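Section 2: Plan the bench before you spend anything

I wrote this part after we'd bought the wrong table, so please read it before you sign off on a quote. You'll need the Brulemum planning file, a tape measure and your real budget - the one your boss has agreed to.

1. Write down every item the arm has to reach. Tip racks, plates, the instrument itself, bins. I do mine from the gripper's point of view, because that's where the crowding shows up first.

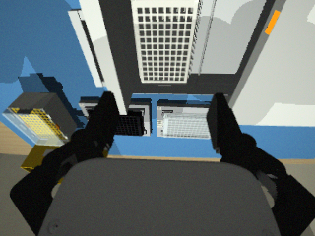 Then add spares. I put us down for 3 extra plate holders and Remo Hollenstein talked me into more, and he was right, darn it.

2. Lay it all out in the simulator at full size. Leave the instrument drawer open while you do this! An open drawer eats a lot of mat, and the holders and bins have to fit on either side of it.

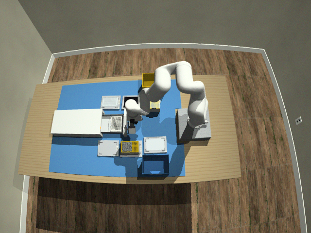
3. Check the finger clearance next to the instrument. Go in close and look along the fingers. If you can't see how they'd get in and back out, move the holder now, while moving it is free.

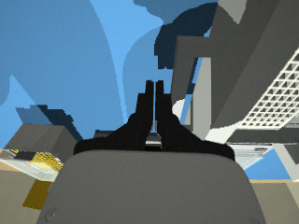

Gripper view with the fingers almost closed, grid panel to the right.

NOTE: Floltent quotes the arm and the gripper on separate lines. We missed that the first time and had to go back in August for another 2,000, which wasn't a fun e-mail to write.

4. Price the fingers as a wear item. Rahel Mayrhofer budgets a spare pair at 67 each and keeps them in the drawer with the hex keys.

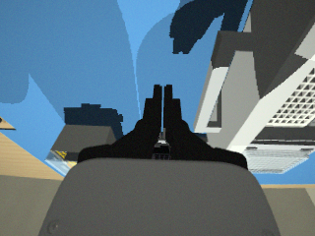 I'd also set aside 100 for small stuff like screws, mat tape and cable clips. Ours was gone by the time the pedestal was bolted down.

CAUTION: Don't order the table until step 3 is done. Eberhard won't take back a top once it's drilled.

5. Save the layout and send it along with the purchase request. Sulenetti asks for it anyway.

Print this section | E-mail this section
14 shares | 6 comments

Related
Section 1: What to ask on the first sales call
Section 3: Unpacking and bolting down the pedestal
Comparing service contracts
Choosing bins and holders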